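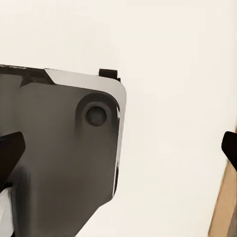

Dark gray housing with a light silver edge, computer rendering.

Ematwood Soccer Club will play its next four home league matches at Pusness after the field at Bendulard Park was ruled unfit for use by the league's ground inspectors. The club confirmed the move in a statement released on 1/5/24 and said it expects to return to its own ground before the end of February, subject to a further inspection.

The decision follows the postponement of two home games in December, both called off on the morning of the match because of standing water along the east touchline. A league inspection carried out over the holiday period found that the main drain under that side of the field had collapsed along part of its length. The inspectors' report advised that no competitive match be played at the ground until the drain had been replaced and the surface above it relaid.

Pusness, which plays in the division below, has agreed to make its stadium available on the weekends when its own first team is away. The stadium is licensed for 3,297 spectators. The league has approved the arrangement and has confirmed that all of the matches will count as Ematwood home fixtures for the purposes of ticketing, gate receipts, and team facilities.

Season-ticket holders will be admitted to the relocated matches at no extra cost. The club has sold 2,618 season tickets for the current campaign, and each holder will be assigned a seat or standing place in a part of the stadium that matches the original purchase as closely as possible. Supporters who sit together at Bendulard Park will be kept together wherever the layout allows. New seat assignments will be sent by email and may also be collected in person from the ticket office during normal opening hours.

Visiting clubs will receive an allocation of 300 tickets for each match, in the covered section behind the north goal. Any tickets left over will go on general sale two days before the game. There will be no cash sales at the turnstiles, and supporters without a ticket are asked not to travel.

The club acknowledged that the move will be an inconvenience, in particular for families and for older supporters who walk to home games. Buses will run from the Bendulard Park parking lot to Pusness and back, leaving ninety minutes before kickoff and returning fifteen minutes after the final whistle. Seats on the buses are free for season-ticket holders but must be reserved by noon on the day before the match.
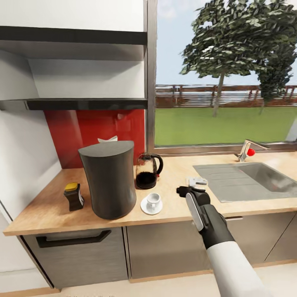

One season-ticket holder, writing to the club's supporter mailbox, welcomed the free buses but asked why the drain had not been dealt with over the summer, when the ground was closed and the east side was already known to be slow to dry. The same supporter asked for a firm promise that any match still to be played at Pusness after February would be open to a refund, adding that "a season ticket is for our own ground, and most of us bought it on that basis."

The club said in response that a survey of the field was made during the summer and did not show a fault in the main drain. The work done at that time was limited to reseeding and to the repair of the sprinkler system. It accepted that the survey did not include a camera check of the older pipework and said that such a check will now be part of the yearly maintenance program. On the question of refunds, the club said that a policy will be published if the return to Bendulard Park is delayed.

The repair contract has been awarded to Ghiță, a sports turf company that has previously worked on the club's training fields. Work is due to begin on Monday with the removal of the damaged turf. The old drain will then be dug out and replaced, and a layer of sand and gravel will be put down before new turf is laid. The company has advised that the new surface will need a settling period without play, and the return date depends in large part on the weather during that time. A hard frost would hold up the turf laying, although it would not affect the work on the drain.

The cost of the project has not been disclosed. The club said that it will be met from the reserve fund for stadium maintenance, together with a grant from the league's facilities program, and that the playing budget for the rest of the season will not be affected.

The change of venue comes at an important stage of the season. Ematwood is fifth in the table and has games in hand on the teams directly above it as a result of the postponements. The two matches lost in December have yet to be rescheduled. The league has indicated that it would prefer both to be played on weeknights in March, at Bendulard Park if the ground has passed inspection, and at Pusness if it has not.

The coaching staff has been given access to the Pusness field for one training session before the first of the relocated matches. The playing area is slightly narrower than the one at Bendulard Park - a difference the staff considers manageable - and the surface was relaid in the off-season. Regular training will continue at the club's usual site, which is not affected by the drainage problem.

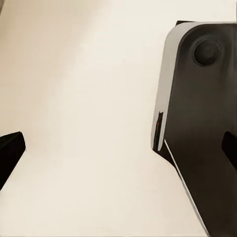
Ematwood Soccer Club - Communications Department

Reserve and youth team matches will also be moved. Reserve home games will be played on the main training field, where admission will be free but space for spectators is limited. Youth fixtures will be switched to the opponent's ground when the visiting club agrees, with the return match played at Bendulard Park in the spring. Parents of youth players will be contacted directly by the academy office with revised schedules.

The club shop, the ticket office, and the function rooms at Bendulard Park will remain open throughout the work. Access to the east side of the site will be closed to the public, and visitors should use the entrance by the main parking lot. Bookings for the function rooms are not affected, although guests should expect some noise on weekdays.

Supporters with accessibility needs are asked to contact the ticket office before the first match at Pusness so that suitable places and parking can be arranged. A stadium map and the bus timetable will be available from the ticket office and the club shop from Tuesday. Further updates on the condition of the field will be issued after each inspection.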